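Sun 27 January

Slept until eight. Rain. Started on the workbench drawers at 9:20 with the aim of finishing before lunch, which did not happen.

Drawer one: fasteners. Wood screws and machine screws had been mixed since the move in May. Sorted by thread first, then by length. Anything with a chewed head went in the scrap tin. The Marsden organizer takes the short sizes well, but its dividers lift if a compartment is overfilled, so the long screws went back into their cartons with the size written on the end flap.

Drawer two: adhesives and tape. Threw out a tube of Coltero sealant, cured solid to the nozzle, and two rolls of masking tape that tore into strips. Kept the epoxy. Wrote the opening month on the cap in marker, as Gemma Lightfoot suggested when she lost a batch of hers.

Drawer three took most of the day. It held fittings, hose clamps, tubing offcuts and the drip kit Leszek Jakubowski left when he cleared his greenhouse. Measured the offcuts against the steel rule. Anything under 50 mm was discarded. Pieces over 500 mm were coiled. The old coils had been tied with wire, which leaves a flat spot, so the ties came off and the tubing was left to relax before going into a container.

Lunch at 1:40, soup and the end of the rye loaf. Fiifi Zakaria called about the Grikus pump. He wants to know if the inlet is barbed or threaded. Barbed. Told him he can collect it any evening but Thursday.

Afternoon: wiped down the table with a damp cloth, then a dry one. The finish is thin along the grain and could use oil before spring. Moved the containers onto it to decide what goes where on the shelf. Clear plastic for tubing, so the contents can be read from the side. White bins for anything that gets used up and refilled. The shelf is 700 mm wide between the brackets, which limits the row.

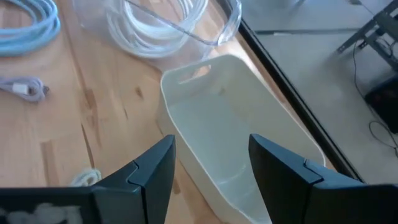 Does the tubing need a lid over it? Only if it will sit for months, as dust gets into the open ends and has to be flushed out before use.

Clamps still to be sorted by diameter. Labels not printed, as the Traltar tape cartridge ran out at the letter F. Ordered another. Stopped at 5:50. Back stiff on the left side. Reece Penrose is bringing the shelf brackets back tomorrow, the long ones, and I need to find the 11 mm socket before then.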